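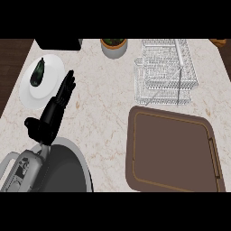
Sep 6, 2018

Back at the bench after the summer break, and the first job was the indigo vat, which I had left covered since June with a note on the lid saying "do not stir, B." in Borghild's handwriting. I did not stir. I lifted the lid, had a good sniff (sour, a bit like old hay, no worse than that) and looked for the coppery skin on top. There was none. Underneath the liquor was blue all the way down when it ought to be a yellowish green, so the vat has gone flat and needs waking up before anything goes near it.

I'm following the fruit vat method that Jaruwan Chaimongkol wrote up in the old green book, with a few changes of my own which she may grumble at. Warmed the pot in its water bath, slowly, over most of the morning, and topped up with lime and a syrup made from the bruised pears Yavuz brought in. He has a tree at home that drops far more than his family can eat, bless him, and we have had pears on every windowsill for a fortnight. Boiled them down, strained them through an old pillowcase, let the syrup cool a little before it went in. I stirred in one direction only, then drew the paddle back to the edge to gather the bloom in the middle. After lunch the liquor had turned a murky olive and there was a thin shine on the surface. I was so pleased I went and fetched Waraporn from upstairs to come and look at it, which she very kindly did, with her coat on.

Test strips. Cut from the Paracha cotton, scoured the usual way and soaked overnight in plain water. 6 strips, numbered in pencil on a knot tag:

1 and 2 – one dip, aired on the line.
3 and 4 – two dips, aired between.
5 – four dips.
6 – four dips, squeezed out hard under the surface before lifting.

Strip 1 came up a washed-out sky colour with a greenish cast that hadn't left it by teatime. Strip 2 much the same but blotchy down one side, where I let it touch the sediment. My own fault, the net had slipped. 3 and 4 are better, a proper soft blue, though 4 has a pale line across it where it folded over the peg. 5 is handsome. 6 is the one I'd show to a customer: even, hardly any streaks, and darker than 5 for the same number of dips, which I didn't expect and would like someone else to repeat before I start telling people about it. Emiliano thinks the squeezing gets rid of the air trapped in the weave. He may well be right, he usually is about cloth, but he has also been wrong about the kettle all week.

The Gadine wool I have left alone. The vat is still strong in lime and I don't want another skein coming out like string, as happened with the 200 g one in the spring. If the liquor settles down I might try a short length later on, rinsed with a splash of vinegar after.

A word on rinsing, for whoever does the next batch. Please let the strips go fully blue in the air before they touch water. I know it's dull standing about waiting. I rinsed strip 1 too soon and you can see the result on the board by the door, next to the good ones. Then a cold rinse, a long one, then the vinegar, then cold again.

Stocks: lime is fine. Ground indigo is down to the last jar, the one with the Flinier label, and I have 52 g left in it by the small scales. Yavuz is going to ask whether they still do the finer grind. Gloves are low, and the only ones left are large, so Waraporn and I have been flapping about like a pair of ducks.

Borghild rang late in the afternoon to hear how her vat was getting on (it is very much her vat, we only feed it) and said to leave it quiet overnight with the lid on and a blanket round the pot, and not to be tempted to dip in the morning until I've had a look at the skin again. If it has gone flat, more syrup first and lime only after that. She'd also like strip 6 put by for her, unwashed, so I have pinned it inside the cupboard door.

To do tomorrow: check the vat, mend the net, scour the second length of Paracha, and find out who has walked off with the long spoon.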